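스토드사이드(Stodside)

스토드사이드는 손에 쥐는 그리퍼로 기록한 조작 시연을 로봇 학습용 궤적으로 변환하는 소프트웨어 도구 모음이다. 멀라(Mullar)가 개발하며, 첫 공개판은 2018년 6월 19일 화요일에 나왔다. 시간 동기화, 자세 추정, 구간 분할, 품질 검사, 내보내기의 다섯 모듈로 이루어져 있고 각 모듈은 명령줄에서 따로 실행할 수 있다. 주된 적용 대상은 의류와 침구처럼 형태가 변하는 물체를 두 손으로 다루는 작업이다.

개요

시연 기반 학습에서는 사람이 수행한 동작을 로봇이 따라 할 수 있는 상태와 행동의 열로 바꾸어야 한다. 원격 조종으로 수집한 자료에는 관절값이 함께 남지만, 손에 쥐는 그리퍼로 수집한 자료에는 영상과 관성 측정값만 있는 경우가 많다. 스토드사이드는 이 두 가지 입력에서 그리퍼 끝점의 6자유도 자세와 손가락 벌림 폭을 복원한다. 관절 수준의 명령은 만들지 않으며, 역기구학 계산은 로봇 쪽 제어기에 맡긴다.

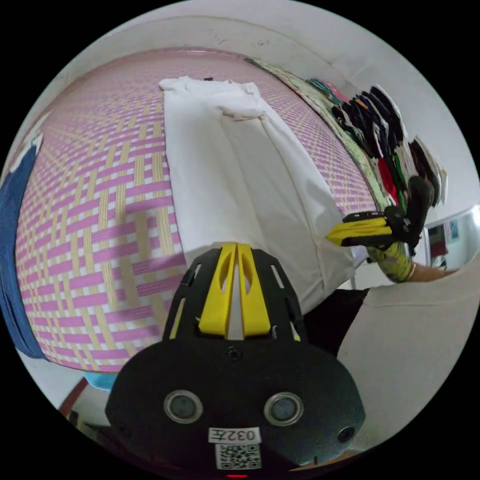

입력 단위는 '세션'이라고 부른다. 한 세션에는 좌우 장치의 영상, 관성 측정 기록, 보정 파일, 작업 이름을 적은 설정 파일이 들어간다. 장치 번호와 좌우 구분은 설정 파일에서 읽는다. 번호가 중복되거나 한쪽 기록이 빠지면 변환은 시작되지 않고 오류 코드 4가 반환된다.

시간 동기화

좌우 장치는 각자의 시계를 쓰므로 기록 시작 시각이 서로 어긋난다. 동기화 모듈은 먼저 장치 시각으로 대략의 위치를 맞추고, 이어서 두 관성 신호의 상호상관을 계산해 남은 오차를 줄인다. 긴 세션에서는 시계의 진행 속도 차이도 문제가 되기 때문에 오프셋과 기울기를 함께 추정한다. 초기 판은 오프셋 하나만 썼고, 세션 후반부로 갈수록 좌우 동작이 벌어지는 결함이 있었다. 이 결함은 이듬해 2월 판에서 수정되었다.

자세 추정

자세 추정 모듈은 어안 렌즈 영상에 시각-관성 방식의 동시적 위치 추정 및 지도 작성을 적용한다. 왜곡 보정 영상을 따로 만들지 않고 어안 투영 모형을 최적화 과정에 직접 넣는다. 시야 가장자리의 특징점까지 쓸 수 있다는 점이 이 방식을 택한 이유로 문서화되어 있다.

추정이 어려운 환경도 알려져 있다. 같은 무늬가 격자로 반복되는 표면에서는 특징점이 한 칸 옆의 점과 잘못 짝지어질 수 있고, 무늬 없는 흰 벽이나 천장에서는 특징점 수가 부족해진다. 모듈은 추적에 성공한 특징점이 29개 미만인 프레임에 '불확실' 표시를 붙이고, 그 구간은 관성 적분으로만 잇는다.

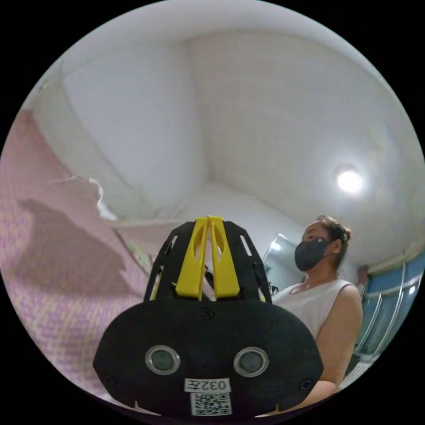 Adeel Mirani는 이 처리에 이의를 제기했다. 관성 적분으로 이은 구간을 학습 자료에 남겨 두면 오차가 조용히 섞여 들어가므로, 기본값은 삭제가 되어야 한다는 주장이었다. 개발진은 기본값을 바꾸지 않고 삭제 여부를 고르는 설정 항목을 추가했다. 이후 판에서는 불확실 구간의 길이도 품질 보고서에 함께 출력된다.

구간 분할

연속된 기록은 접근, 파지, 이동, 놓기의 구간으로 나뉜다. 분할 기준은 손가락 벌림 폭의 변화와 끝점 속도이다. 벌림 폭은 영상 속 손가락의 윤곽에서 구하며, 별도의 엔코더는 필요하지 않다.

천을 다루는 작업에서는 벌림 폭만으로 파지를 판별하기 어렵다. 얇은 천을 잡은 손가락과 아무것도 잡지 않고 닫힌 손가락의 폭 차이가 작기 때문이다. 이를 보완하기 위해 손가락 끝 주변의 영상 조각을 32프레임씩 묶어 작은 분류기에 넣는다. 이 분류기는 Yen-ting Hsieh와 Hsiu-ying Lo가 작성했고, 천의 주름이 손가락과 함께 움직이는지를 판단 근거로 삼는다.

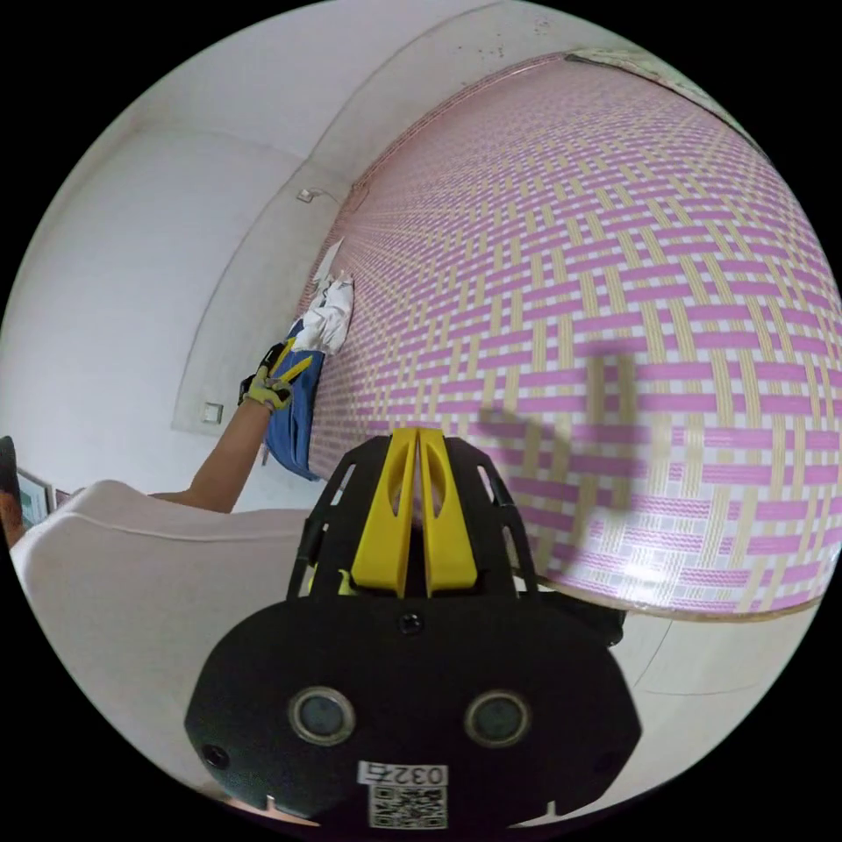 양손 작업에는 별도의 규칙이 적용된다. 한쪽이 천을 고정하고 다른 쪽이 움직이는 동안에는 고정하는 쪽의 속도가 0에 가까워지는데, 단순한 속도 기준은 이를 대기 상태로 분류한다. 스토드사이드는 좌우 구간을 따로 구한 뒤 겹치는 시간대를 비교하고, 파지 중인 정지 상태를 '유지'라는 다섯째 구간으로 기록한다.

품질 검사

품질 검사는 자동 단계와 수동 단계로 나뉜다. 자동 단계에서는 다음 항목을 확인한다.

1. 좌우 궤적이 같은 좌표계에 정렬되었는지 여부. 공통으로 관측된 특징점을 이용해 두 지도를 합치고, 합치지 못한 세션은 보류 목록으로 옮긴다.

2. 파지 구간의 연속성. 파지와 놓기가 짧은 간격으로 되풀이되면 분류기의 흔들림으로 보고 이웃 구간과 병합한다. 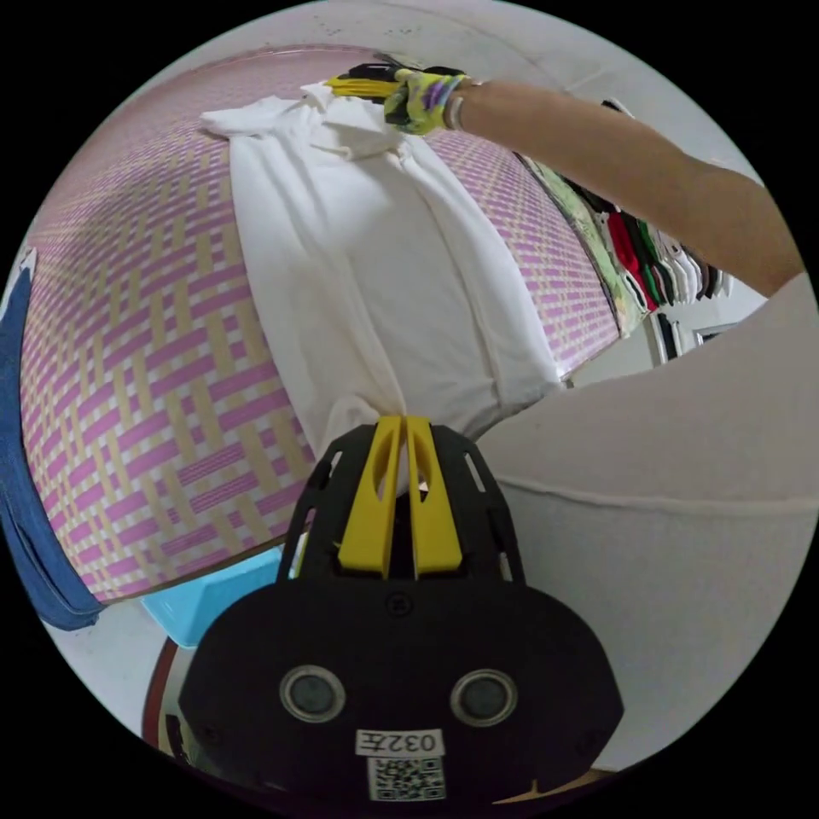 3. 끝점 속도와 가속도의 상한. 대상 로봇의 설정 파일에 적힌 한계를 넘는 구간은 시간축을 늘려 다시 표본화하거나 제외한다.

수동 단계에서는 검토자가 궤적과 영상을 나란히 재생하면서 구간 경계를 고친다. 수정 내용은 원본을 덮어쓰지 않고 별도 파일에 저장된다.

내보내기와 호환성

결과는 프레임별 자세, 벌림 폭, 구간 이름을 담은 표와 영상의 묶음으로 저장된다. 한 파일에는 최대 3,000프레임이 들어가며, 더 긴 시연은 구간 경계에서 나뉜다. 계획 소프트웨어 암브로시오(Ambrosio)는 이 형식을 직접 읽을 수 있다. 다른 도구를 위한 변환 스크립트는 Pak-hei Tseng이 관리한다.

한계

힘 정보는 다루지 않는다. 천을 당기는 세기는 궤적에 나타나지 않으므로, 팽팽하게 펴는 동작을 재현하려면 로봇 쪽에 별도의 힘 제어가 필요하다. 손가락 윤곽이 옷감에 가려지면 벌림 폭은 앞뒤 프레임에서 보간한 값으로 채워진다. 거울이나 유리에 비친 물체를 실제 특징점으로 받아들이는 문제도 미해결 항목으로 등록되어 있다.

같이 보기

모방 학습
시각-관성 주행 거리 측정
변형 물체 조작
암브로시오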